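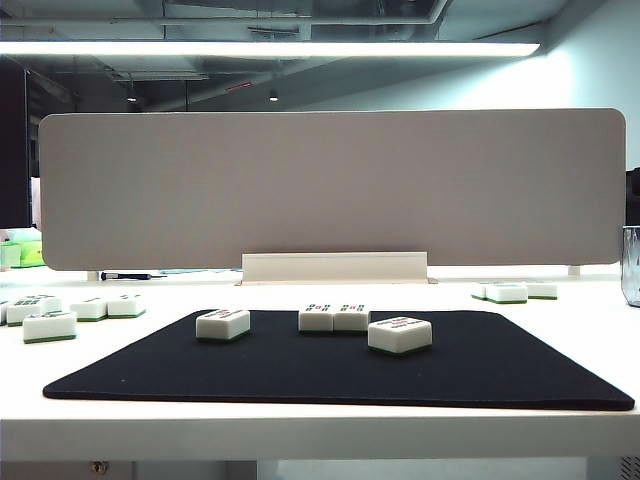 OK it's Sunday, the kettle is on, and I have finally got enough to say about the mahjong robot to do a proper thread. Long one, sorry, mute me if you're here for the bread posts.

Quick recap for new people. I'm building an arm that sets out mahjong tiles. It lives on a bench at the Pestthorpe shared workshop, where I have a corner and a shelf and a very patient set of neighbors. The project is called Cudolow. It was a typo in a folder name and it stuck.

The goal for this year is small on purpose: pick up a tile from anywhere on the table, put it down on the mat, get the angle right. Playing the game comes much later (maybe never, I'm fine with that).

Why mahjong tiles? They are such a good size! Chunky enough for a cheap gripper, heavy enough that they stay put, and the faces give the vision code something real to chew on. I tried dominoes first and they slid all over the place.

Also the sound when one lands on the table. I will never get tired of it.

The black felt mat was the best money I've spent on this whole thing. White tiles on a white tabletop were a nightmare for my edge finder. It kept deciding that two tiles and a bit of table were one very long tile. Put the same tiles on black felt and the outlines just pop.

But I can't put felt everywhere, because the whole idea is that the loose tiles start OFF the mat and get brought onto it. So the hard part is still white on white. What saves me is the green layer on the bottom of each tile. From a low angle you get a nice thin green line along the near edge, and I've started looking for that first and working up to the face.

This was two weeks of work and it's maybe thirty lines of code. I'm so happy with it.

Numbers, for those who like numbers. Last month, before the green line trick: 67 tries, 19 clean placements. Clean means on the mat, right way up, not leaning on another tile.

This week, same table, same gripper: 69 tries, and I stopped writing down the good ones and started writing down the failures, because the failures were the shorter list. I actually whooped. Somebody over by the laser cutter whooped back.

What still goes wrong, part one: tiles that are touching. Side by side on the mat looks lovely and it's exactly what I want as an END result, but as a starting point it's awful. The fingers need a gap on both sides. Right now the arm gives the pair a little nudge with one finger to split them up, and sometimes the nudge sends one for a walk.

Part two: face-down tiles. With no markings to read, the code can find the tile but has no idea which one it's got. My plan is to pick it up, turn it, show it to the camera, then decide where it goes. The turning bit works in the simulator. In real life I have dropped a lot of tiles.

Part three: glare. There's a long LED light over the benches that I love for soldering and hate for this. Polished white tile plus bright strip light means a hot streak right across the face, and there goes my reading. I've been trying a slower exposure and a bit of masking. If anyone has done this well, please tell me how!

Someone asked about the gripper last time. It's a two-finger Zunetti kit, the basic one, with my own printed fingertips glued on. The tips are on version 2. Version 1 was flat and smooth and tiles squirted out of it like a wet bar of soap. Version 2 has a shallow lip at the bottom and a strip of bicycle inner tube on the inside face.

The planner is a mess I wrote myself on top of the Srivastava motion library. I will clean it up and share it, I promise, but at the moment half the variables are named after soup.

One tip if you're starting something like this: keep the desk divider behind your work area. Ours is plain beige fabric and it turned out to be a perfect backdrop. Before I moved in front of it, my tile finder was picking up all sorts of things from the far side of the room.

Next up: rebuild the nudge so it's softer, print a third set of fingertips, and try four tiles in a straight row with even gaps. If the row works I'm going to try stacking, and then you'll hear me from wherever you are.

Happy to answer questions, I'm at the bench until seven and then on here later with the leftover soup. Going to go run another batch now.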